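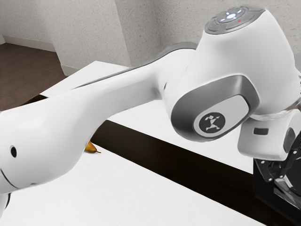

A white robot arm in front of two white tabletops.

Help me find out how people really feel about their retirement accounts

Posted January 30, 2020 by Annag Lamont

Hi there! I'm Annag, and I run member research at Trutosora, a small retirement plan provider in Cumonville. I'm looking for 26 people to talk to me about the money they're putting away for later (or not putting away, I don't judge – my own first 401(k) sat untouched at an old employer for years while I pretended it wasn't there).

What I want to understand is what happens to your retirement savings when you change jobs. Do you roll the old account over? Leave it? Cash it out and fix the car? We send people a thick packet when they leave a plan and I have a strong suspicion that most of those packets go straight into a drawer. I'd like to hear what you did with yours and what you were thinking at the time.

Who I'm looking for

You should be 18 or older, live in or near Cumonville or Ojeda, and have left a job with a retirement plan at some point in the last 5 years. You don't need to be a Trutosora member. It would be great to get a good number of folks who have less than $1,000 in an old account, because small balances are where people tend to get lost and we hear from them the least. Part-time and seasonal workers, please do write!

I can't take anyone who works for a bank, a brokerage or another plan provider, and I can't take licensed advisers. Sorry to my brother-in-law, who has already asked.

What you'd be doing

There are 2 parts. First comes a sit-down chat with me, which takes up most of a morning or an afternoon with a coffee break in the middle. You'll tell me the story of your accounts and I'll ask a lot of nosy questions. Then you'll take home a short diary and jot down a line or two whenever money for later crosses your mind – a letter in the mail, a talk with your spouse, an ad on the radio, whatever. You mail it back to me in the envelope I give you.

Bring any old statements you can find. If you can't find any, come anyway. You can cover up your account numbers, and I won't ask for passwords or your Social Security number. I also won't try to sell you anything or tell you what to do with your savings. I'm not an adviser and I'd be a bad one.

Where and when

Chats in Cumonville are at our office. In Ojeda I'll be using the meeting room at Drustinness, on the ground floor, with parking behind the building. I have daytime and evening slots in both places. Everything should be wrapped up by August, and I'll send each person who takes part a plain-English copy of what I learned.

You'll get a gift card at the end of the chat and another when your diary arrives.

How to sign up

Call the Trutosora front desk and ask for me, or drop a note at either location with your name, a phone number and the best time to reach you. Tell me in a sentence or two what kind of job you left and whether you know where that account is today. "No idea" is a perfectly good answer.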